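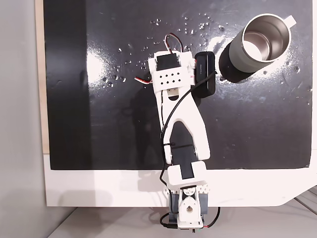 I work in the canteen kitchen of an office building in Clarkberg. Since July we have robot arms at two stations, and people keep asking me what it is like. I will try to write it in some posts. English is my third language, so please be patient with me.

1/ First, the size of the place. We serve 290 people at lunch on a normal day. The kitchen team is 10 persons, in two shifts. When the arms were announced, we were 10. Today we are also 10. I say this at the start because it is always the first question.

2/ The arms came through a small company called Testia. They are not the big yellow machines you see in films about car factories. They are light arms with small motors, made for light things: a mug, a cloth, a spoon. If you lean on one by mistake, you are more worried for the arm than for yourself.

3/ The job they gave to the arms is the part between washing and serving. Mugs must be moved and turned, and the surface under them must be wiped. It is a boring job. I did it for four years and I can say it was boring. But I also did a lot of thinking in that time, and I talked with the person next to me.

4/ That talking is the first thing that changed. Before, two of us stood side by side at the mugs. Now one person looks after both stations and the other one is at the vegetables, on the far side of the room. It is a good use of time. It is also more quiet than I like.

5/ A mug sounds like an easy object. It is not so easy for a gripper. The handle can point in any direction. The steel inside reflects the lamp. A shiny black surface reflects the lamp too, and drops of water make small lights of their own. A person doesn't even notice these things. I notice them now all the time, also at home.

6/ In the second week we kept a paper list of every time somebody had to step in. The total for that week was 67. Most of them were small: a mug pushed to the side, a cloth dropped. We wrote the hour and one or two words. I was proud of this list, because it was made by the people who do the work.

7/ The software is called Skoment. It has its own counter on a screen. In the same week Skoment showed much fewer stops than our paper, because it did not count the times when we moved the mug before the arm could fail. We were helping too fast! Testia was polite about it and they changed how they count.

8/ This is a thing I want other workers to know. If you repair the problem quietly, on the screen there is no problem. Then somebody reads the screen and decides how many hands are needed. So write it down, even when it takes you only two seconds.

9/ What is better: my wrists. I am not joking. In the evening I can open a jar again without pain. A colleague with a bad shoulder asked to stay at the arm stations and she got it, and she is still working full hours.

10/ What is worse: the break. Before, when the mugs were done, they were done, and we sat down together. The arms are slow but they do not finish in the same way. There is always one more tray, so somebody is always standing up from the table to check.

11/ We asked for paid training and we got one Saturday. I learned how to stop an arm, how to start it again, how to look if a cable is pulled too tight, and how to tighten a loose screw. The younger ones learned it in ten minutes. I needed the whole morning and I have four pages of notes.

12/ Sung, the firm that runs the canteen, now pays a small addition for the people with this training. It is 483 more in a year, before tax. Some say it is too little for looking after machines. I think so too, but I signed, and we will ask again when the contract is renewed.

13/ I was asked if I am afraid for my job. Some days yes. On other days I look at the arm trying to find the handle for the third time and I am less afraid. Both feelings are there and I do not try to choose one.

14/ Next month they want to try the arms on soup bowls. We have asked to keep the paper list again, from the first day, and this time they said yes before we finished the sentence. If you work in a kitchen with arms like these, write to me how you do your breaks. I would like to bring some ideas to the next meeting.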